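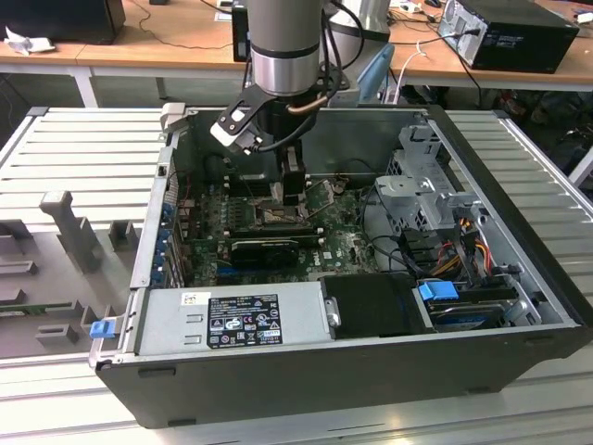 Search this site
Search games, reviews, tags

A Thursday in Haststead with 200 small games

The Haststead Small Games Fair is held in a corn exchange that hasn't exchanged any corn for a long time and now does weddings, blood donors and, once a year, people who have made a game about a duck. I went on 21/03/2024, the opening day, on the theory that a weekday would be quiet. Every other person who likes small games had the same theory, and we met in the queue.

The queue went past the ticket office, round the back of a bakery and up against a wall with a sign asking us not to queue there. It moved in lurches. The man in front of me was playing a falling-block game on his phone with the sound on, and by the time we reached the door I knew the tune well enough to hate it on my own account.

Inside, you are given a lanyard, a paper map and a stamp card. The map is drawn from above, with north at the bottom. The stamp card has a space for every table in the front hall, and if you fill it you get a badge. I am an adult with a pension. I wanted the badge very badly.

The programme promised 200 games, all of them playable in a browser and none needing more than a mouse, a space bar and a bit of patience. I got through perhaps a tenth of them, so what follows is not a fair survey. It's what I happened to be standing next to when a chair came free.

The first chair belonged to Gevari. Gevari is a game in which you stack cheeses on a cart while the cart goes downhill. You click to drop a cheese. If it lands square, the cart speeds up, which is your reward, and also the reason the next one won't land square. A go lasts about as long as a sneeze. I had eleven goes, or so the screen said when it was telling me how I'd done, and the child waiting behind me sighed so hard that my map moved.

What I liked is how quickly it lets you start again. There's no menu, no advert for a different cheese game, no little character asking if you're sure. You lose, the cheeses roll off into a hedge, and you're back at the top of the hill before you've had time to feel bad. Most of the games I've wasted real parts of my life on have had this. The ones I dropped after a day mostly made me wait.

Across the aisle was Prilley, which had the better table (by the radiator) and the longer explanation. Prilley is a fishing game with no fish. You lower a hook into a pond and bring up things people have lost: keys, spoons, a left shoe. Each one can be sold, or put back. I asked the woman running the table what happens if you put them back and she said, "You'll see," in the voice of somebody who'd been told not to give it away. I put everything back for a quarter of an hour. I did not see. The pond may have got slightly bluer, or it may have been the sun coming round to the window.

It's a handsome thing, though, and the splash sound is the best splash I've heard in a free game. Somebody has cared about that splash. I'd have liked a bit of the same care spent on the shop screen, where the button to sell a spoon is right up against the button to sell everything. I sold everything. I'd had a very nice teapot.

Lunch was a baked potato from a van in the yard. The choices were cheese, beans, or cheese and beans, and they had run out of beans. I ate on a step with a number of other people eating on steps, and we compared stamp cards. One lad had a full row already. He said the trick was to ask for the stamp first and play afterwards, if at all. I thought this was against the spirit of the thing and did it all afternoon.

The high score table

In the back hall they hold the Long Sit, an open contest on a single game, the same game for everyone, with the scores chalked up on a board by a teenager on a stepladder. This year it was Sharifi. Sharifi is a lamplighter game. You run along a street with one key to light the lamps and another to jump the dogs, and the street gets longer and the dogs less predictable. It's the sort of game you understand completely in two seconds and are still bad at when the building closes.

You get three lives and one go, and you have to play standing up, with people watching. I'd been practising at home since December, on and off, and had once got past 1000. I mention this because it's the only place I'll ever be able to mention it. At Haststead, with a small crowd at my back and the potato sitting heavy, I lost my first life to a dog, my second to the same sort of dog, and my third to a lamp, which I hadn't known was possible. The teenager asked me to spell my name and then didn't write it down, the board being for scores worth the chalk.

I stayed to watch the good ones. The best of them don't seem to look at their own lamplighter at all. They watch the far right of the screen, where the next thing is coming from, and their hands get on with the rest. A girl in a school jumper played for so long that people started bringing chairs in. When she finally went out she said "oh" quite quietly and went to find her coat. I've watched cup finals with less in them.

There was a talk at half past three, on why simple games get their hooks into us. I'd hoped for an answer. The speaker had slides, and the slides had arrows going in circles, and I think the answer was the circles. He did say one thing I wrote down, that a player should always be able to tell whose fault it was. I thought of the lamp. Then the projector went blue and most of us drifted off to play the cheese one again.

Grumbles

The headphones. Each table had one pair, and by mid-afternoon they'd been on every head in the county. Bring your own. There also aren't enough chairs, and the ones there are seem to have been borrowed from an infant school. I spent a good part of the day with my knees by my ears.

The map I've already mentioned. I went to the toilets twice when I was looking for the puzzle room.

I'd have liked more of the makers to let us play without leaning in to help, too. I know it must be agony to watch a stranger miss your lovely green button. But half the fun of a small game is working out what it wants from you, and it's hard to do that with a kind person breathing, "Try the space bar." I would have tried the space bar. I was getting round to it.

If you're going

The morning is for the front hall and the afternoon is for the back, whatever the programme tells you. Take a mouse if you're particular about mice. The bus stops right outside but the last one leaves before the Long Sit has finished, and I walked to the station in the drizzle with my hood up, humming that falling-block tune.

I got the badge. It has a duck on it.

Comments

potato_van_regular: They'd run out of beans by eleven. Same as last year. I've written to them.

mossy: You CAN die to the lamps, if you press light twice quickly the glass breaks. It does it to everyone once.

kettledrum: Put everything back in Prilley and then leave it open overnight. Not saying any more than that.

mossy: @kettledrum I did this and my laptop updated itself and shut the tab

hilltop59: Is it suitable for a six year old? She is very good at the cheese one.

kettledrum: @hilltop59 Yes, and the chairs will fit her.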